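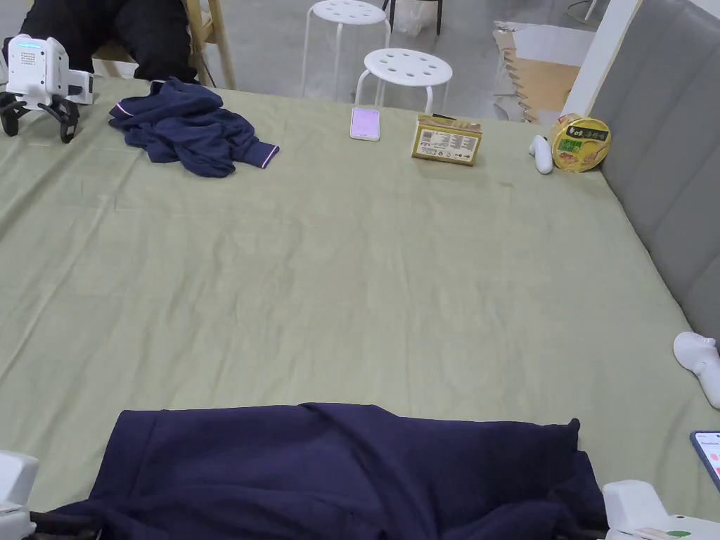

Salon du jeu mobile de Miditz : notre visite

Publié en décembre par Larysa Koval

Imprimer | Envoyer par e-mail

Actualités > Jeux mobiles > Salons et reportages

Le salon de Miditz tient toujours dans un seul hall, celui du fond, et on y entre par le parking. Ouverture à 10 heures, file d'attente courte. Le billet donne droit à un plan plié en quatre et à un bracelet qu'il faut garder pour ressortir manger. Cette année, 39 exposants étaient inscrits au programme, presque tous venus avec des jeux pour téléphone et tablette.

J'ai commencé par Otera, qui montrait son jeu de rallye. La version jouable comprenait deux spéciales, une sur terre et une sur neige. On dirige en inclinant l'appareil ou avec un curseur placé sous le pouce gauche. L'inclinaison manque de précision dans les épingles, le curseur marche bien mieux. Le copilote annonce les virages en français, avec un léger retard que le studio dit connaître. Le jeu final doit proposer 125 spéciales, dont une partie seulement sera disponible à la sortie. Les autres arriveront par mises à jour gratuites. Je n'ai pas obtenu de prix.

Chez Naidoo, il fallait s'inscrire sur une feuille pour essayer la course de motos. J'ai attendu jusqu'à 11 h 30. Le mode carrière n'était pas accessible, on jouait une course simple de trois tours contre des adversaires assez dociles. Les graphismes sont propres et l'image reste fluide, même dans le peloton. En revanche, la caméra placée derrière le guidon cache une bonne partie de la piste dans les descentes. La sauvegarde en ligne permettra de passer du téléphone à la tablette sans perdre sa progression – c'était la question la plus posée au stand.

Pause déjeuner dehors. Le stand de galettes n'acceptait que les espèces.

L'après-midi, Pellow organisait un tournoi sur son jeu de karting, déjà en vente. 100 joueurs en tout, par séries de quatre, avec élimination directe. Je suis sortie au premier tour après un tête-à-queue dans la chicane. Les tablettes étaient reliées en réseau local et il y a eu deux coupures, donc deux manches rejouées. La finale a commencé avec presque une heure de retard et beaucoup de monde était déjà parti. Le vainqueur a reçu 2000 pièces à dépenser dans la boutique du jeu et un casque audio.

Il restait une allée de petits studios, que j'ai parcourue trop vite. J'y ai noté un jeu de gestion d'écurie sans aucune séquence de conduite : on règle les arrêts, les pneus, les contrats des mécaniciens. Les menus sont encore en anglais et les textes trop petits sur téléphone. Une version française est prévue au printemps.

Pour ceux qui iront l'an prochain : le vestiaire est payant, le réseau passe mal au fond du hall et les prises de courant sont rares – prenez une batterie. La navette vers la gare s'arrête à 18 heures.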